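Debora Gentile @deboragentile
2024-04-29

Our methods paper is out. It took us a long time to teach a robot to move a dropper from one beaker to another, a job I did in high school while thinking about lunch. A thread.

The method is called Celier. Most demo-learning setups want you to show the task cleanly, start to finish. We cut each demo at the moments where the fingers close or open, and train on the pieces.

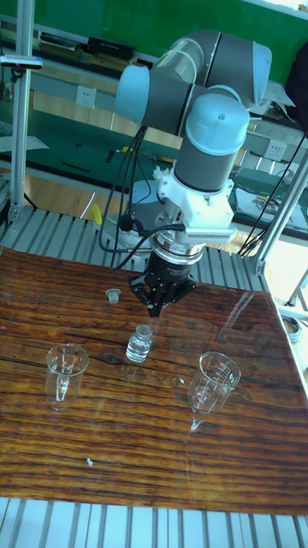

Then we let it stitch the pieces together in whatever order the glassware calls for. Clear glass on shiny wood is a lousy thing to look for, by the way. Raffaele Rizzi picked the tabletop. Raffaele is second author.

Training set: 90 demos. Our old pipeline, Fluveo, got the same ones, so nobody can say we starved it.
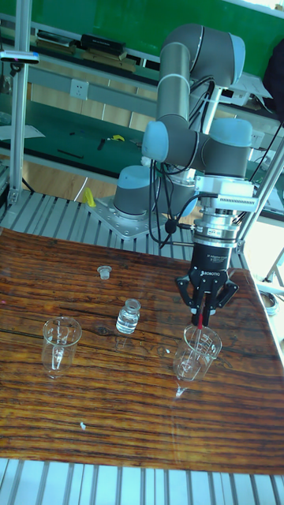

Fluveo's favorite mistake was letting go a little early and then carrying on with total confidence. I have had coworkers like this. Celier checks the force reading before it opens the fingers, and if the number looks wrong it goes back one piece.

Going back one piece is the whole paper. The other pages are there to make it look harder.

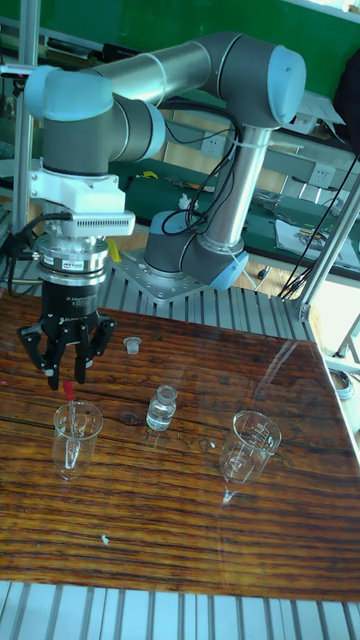
Vol. 2, p. 16

The results table is on that page. Short version: out of 16 held-out layouts, Celier missed 2. Both misses had the beaker close to the small bottle, and both are in the appendix with my commentary toned down by reviewers.

Things it can't do: pour, squeeze the bulb with any finesse, or cope with someone moving the bottle halfway through. Raffaele moved the bottle halfway through.

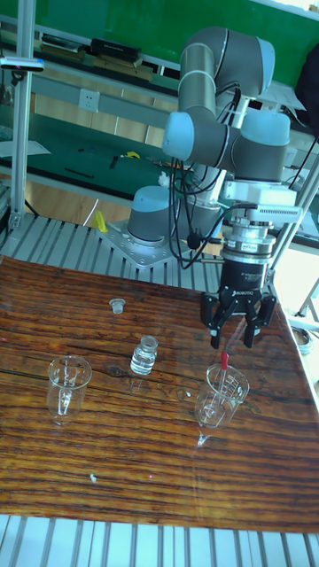
We're rerunning everything at Penomholm in August on a different arm, and I expect to be humbled. Code goes up once I've renamed the variable currently called "please."

Yes, the dropper could have just stayed in the first beaker. My mother already asked.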